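Home Projects Minutes Reading Groups Contact
Reading time: 3 min

Skekwood Manipulation Group
Minutes of the methods meeting, 18/04/2023

Chair: Lenni Partanen. Minutes: whoever sat nearest the laptop, as per tradition.
Apologies: the Huttunen half of the project, who had a deadline and were believed.

1. Minutes of the last meeting

Approved after the word "robust" was struck out in two places. The action on relabeling the January demonstrations is carried forward for the third time and is beginning to feel like a member of the group.

2. Two-handed demonstrations with soft packaging

The snack bag task: two hand-held grippers, one blue bag.
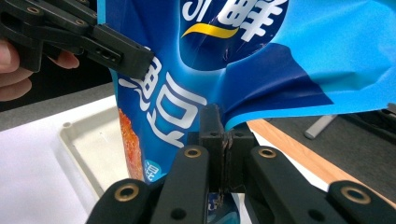
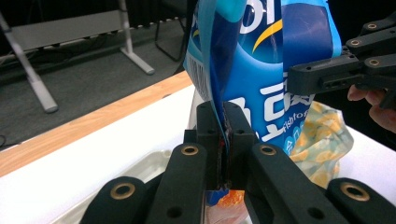 3. Results on the snack bag task

Lenni presented the comparison. The training set now stands at 384 two-gripper demonstrations. The baseline policy learns from every frame with equal weight. The new method, which the draft calls "contact-first weighting" and which the meeting was asked to stop calling "the squeeze thing," gives extra weight to the frames just before and just after a pad meets the film.

Each policy got 27 trials. The baseline finished 12 of them. The contact-first policy did better, but the chair declined to have the number minuted until the trials have been rescored by someone who did not write the method. This was taken with good grace by the person who wrote the method.

Failures were discussed at length. The baseline tends to close on a crease, decide it has the bag, and leave with very little of it. The new policy waits longer before the second gripper comes in. There was disagreement over whether the waiting is learned caution or just slow inference. Lenni proposed testing this by adding a fixed delay to the baseline. Agreed, with some embarrassment that it had not been done already.

4. Does it carry over to other bags?

Not known. Glossy film throws highlights that move whenever the bag does, and the contact detector sometimes takes a highlight for a fingertip. Turning the threshold up fixes that and loses real contacts. Turning it down finds contacts everywhere. The present value was chosen by eye, and the draft should say so in plain words. The phrase "empirically determined" was offered and refused.

5. Labeling

The contact labels were made by hand on 2,285 short clips. Two people labeled a shared portion and agreed well on when a grip starts, less well on when it ends. A film that slides slowly out of the pads has no obvious last moment. It was decided to label release as a span of frames and let the loss function sort it out. The minute-taker notes that this sentence has appeared in earlier minutes.

6. Draft for the Callovgate workshop

The title is too long. The related work section is too short, apart from the paragraph on our own papers. Figure 3 has four colors, two of which are the same color.

7. Any other business

The Clekton booking system has again given the lab to two groups at once. Lenni will write to them, politely the first time.

Actions
- Lenni: delayed-baseline runs, same trial count as before.
- Lenni: the Clekton email.
- Huttunen: blind rescoring of all trials, both policies.
- Everyone: read the draft before the next meeting, including the appendix.
- Unassigned: relabeling the January demonstrations.

The meeting closed when the next group came in and started moving the chairs.

© Skekwood Manipulation Group | Contact | Back to top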